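Search this site Go All sports Archive

Gamix Softball — players and scorekeepers wanted

We're looking for 7 new players and two scorekeepers for the summer slow-pitch season at Ukel Park! Games start in May, first pitch at 6 p.m., and we have a great time out there.

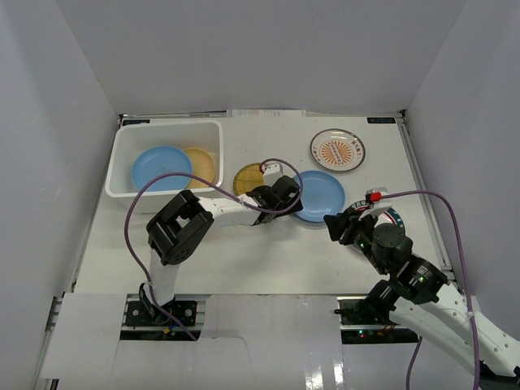
Plates on the table and in the bin.

You don't need experience — half of us learned to throw last spring. Bring a glove if you have one. We could really use a left-handed first baseman.
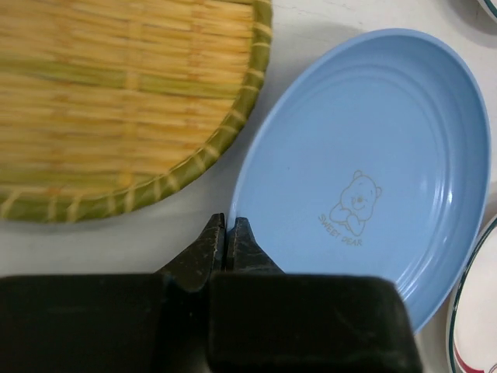
Zerouali says the scorekeeping took two games to learn and is now the best seat in the park.

Scorekeepers get the team shirt and play free. Players pay a $200 season fee, in 2 payments if that's easier. Sign up at the Zulau front desk in April.
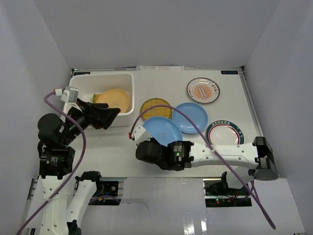
Yellow plate in the white bin.

Related
Umpire clinic: 3 spots left
Ukel Park field map
Fall kickball interest list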